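Slide 1: title

Morning all. I'm Yvette Fehr, I farm with my brother just outside Clonmont, and I've been given 15 minutes, so if Ghazala starts waving at me from the back, that's why.

Slide 2: the farm

Quick background. Mostly winter wheat and beans, a bit of grass down by the river. The field I'm going to bore you with is called Roussel. It's heavy clay at the bottom and thin stuff over stone at the top, and for years we watered the whole lot the same because that's what Dad did.

(Ask who here irrigates. Wait for hands. Don't rush this bit!)

Slide 3: the probes

We put in four soil moisture probes last April, two up top and two at the bottom. Ghazala Jafri from the Zadthorpe growers' group helped us choose the spots, and I'm glad she did, as I'd have stuck one right in the old gateway where it's packed down like a road. They send a reading to my phone every hour. I looked at it far too much to begin with (in bed, at weddings, you name it) and now I check it at breakfast and leave it at that. 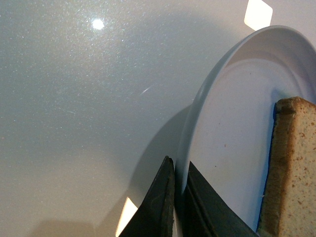
White plate on a speckled grey worktop.

Slide 4: what we saw

Point at the dip on the chart. The top of the field was running short a good while before the crop showed anything, and the bottom was sitting there quite happy. So we split it. The top got watered first and the bottom had to wait its turn. My brother thought I'd lost the plot, and we had words in the yard over it.

Slide 5: the bill

I promised I'd show real numbers. Probes, fitting and the first year's signal came to £3,462. We cut pumping by 72 hours over the season. I can't tell you it's paid for itself yet, as it was a funny old spring and one year is only one year.

Slide 6: things I'd do differently

Mark the probes properly. We hit one with the roller. Write down the depth when you put them in, too, because I didn't and had to dig one up to find out.

We're trying a patch of Virnisex beans at the top end next, so ask me about those over lunch.

Questions. If it's about the software, pass it to Ghazala.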